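小罐子和两层木架：访Stuseo的Viktória Medve

Stuseo的店面不大，前面卖茶具和香料，后面一间是她们整理样品的地方。Viktória Medve管这间屋子已有三年。我去的那天她正在给调料罐重新归位，说话的时候手上没有停。

她最早在一家叫Lesstead的家居公司做采购，每天看的是目录和报价单。“罐子在目录上都一样大，”她说，“到手才知道哪个盖子紧，哪个盖子一碰就转。”后来她和同事Gyula Lengyel一起出来，接手了这家店。Gyula负责进货和修补，她负责陈列。

店里卖得最稳的是带盖的陶瓷小罐，配一个两层的木架。我问她为什么不单卖罐子。她说单卖过，顾客买回去放在灶台边，过几个月就来问有没有东西能把它们收在一起。“架子是被问出来的。开始我们没打算做。”

架子的样子改过几次。第一版层板是整块木头，水洒上去不好擦，时间长了颜色发暗。Gyula换成了带棱纹的透光层板，前后各留一道木条挡着。“有棱纹，罐底不会贴死，”Medve说，“拿起来顺手一点。”侧板做成弯的，下端收圆，是她坚持的，她不喜欢直角碰到手背。

我问她罐子怎么摆。她说规矩很少，大的放上层，小的放下层。颜色她不太管，绿的、浅蓝的、偏黄的，混着放也可以。
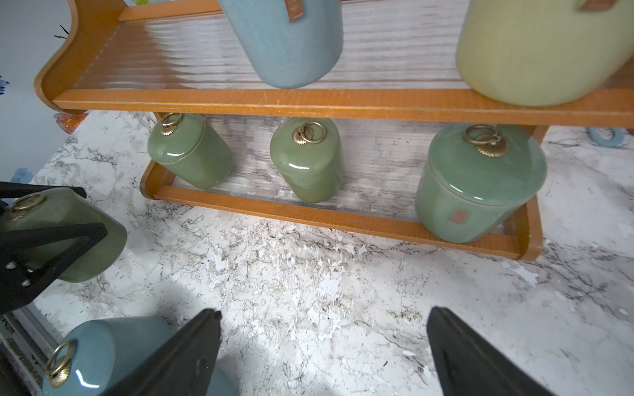
“很多人一上来就想按颜色排，”她接着说，“排完了好看，做饭的时候找不到盐。”她的办法是按使用次数排，每天要用的放在最容易拿到的一头，一个月用一次的往里放。她自己家里的八角和丁香就放在最里面，伸手要越过别的罐子。

小木牌的事说来话长。最初她们用纸标签，沾了油就翘边。后来有位老顾客Attila Hajdu拿来几块自己刻的牌子，字刻得浅，要凑近才看得清。Medve说她一开始嫌字太淡，用了一阵觉得还可以，家里的人反正记得住哪个是哪个。现在店里的木牌由顾客自己选，可以刻字，也可以空着。

说到保养，她讲得很细。罐子用温水洗，盖子单独晾，里面干透再装东西。盐和糖最怕潮，盖子和罐口之间那条缝要擦干净，有粉末卡在里面就盖不严。木架不要泡水，用拧干的布擦，擦完敞着放一会儿。前面的木条天天被罐底蹭，漆面会变淡，她觉得不用管。“有人拿回来让我们补漆，Gyula也给补。补完过半年又是老样子。”

价格我也问了。她说一套大约200元，只要架子是100元。去年六月做过一次打折，卖掉73套，之后补货补了很久，她说以后不太想再这样做。“忙的时候包装就会马虎，陶瓷的东西马虎不得。”

包装现在由Heike Ehlers负责。每个罐子的盖子和罐身之间垫一张薄纸，再用厚纸裹住，木架放在箱子最下面。以前架子放上面，运到以后罐子碎过，改了位置就少多了。Heike那天不在，Medve从柜子里拿出一叠裁好的纸给我看，说这是她前一天备下的。

临走前我问她接下来有什么打算。她说有人建议做三层的，她还没拿定主意，三层太高，放在吊柜下面可能塞不进去。Gyula倒是已经量过尺寸，纸条压在收银台的玻璃下面。她说等这批货发完再谈这件事，然后回后屋去接着擦罐子了。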